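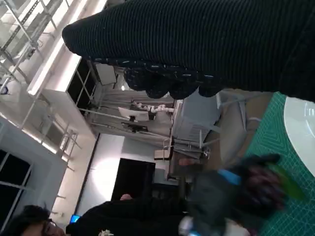 Attachment 1: wrist view, mat and plate at right, gripper moving.

Ticket 3772, Fidamstead cell
Opened by: Jamie Sowerby
Status: open, waiting on parts

Wrist view smears whenever the arm swings over the mat. Gripper edges are hard to pick out. Still frames are fine. Started after the June remount.

Y. Bloxham: Checked the exposure setting. It was on auto. Set it to fixed and ran 21 passes. Better near the fingers, still bad past the plate. 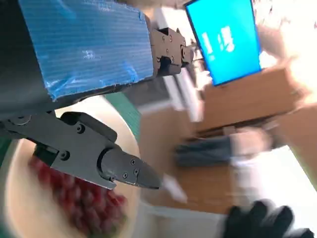
Attachment 2: wrist view with the plate of small red items. Finger screws readable, monitor and box blurred.

Y. Bloxham: Went over the screws on the finger assembly and the bracket. 2 on the bracket took a quarter turn. Marked them with paint pen.

J. Sowerby: Do we need to redo the hand-eye calibration after that?

Y. Bloxham: Yes. Budget roughly 60 minutes. Leave the mat where it is.

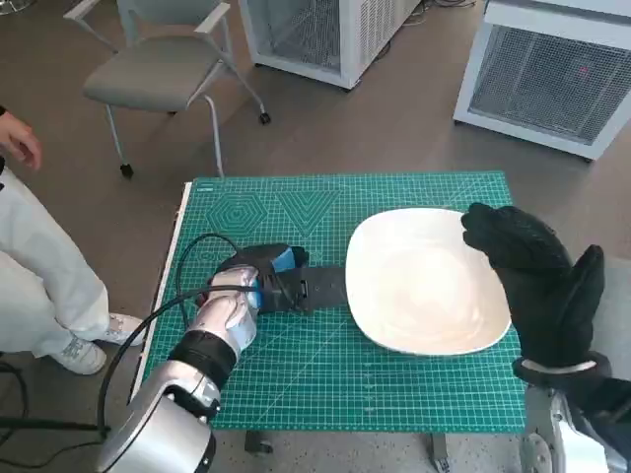
Attachment 3: head view, tool in left hand, right hand at rim of square plate.

J. Sowerby: Head view is sharp, so I'm ruling out the recorder. Please route the tool cord off the mat before calibrating. New wrist camera cable ordered from Sunance.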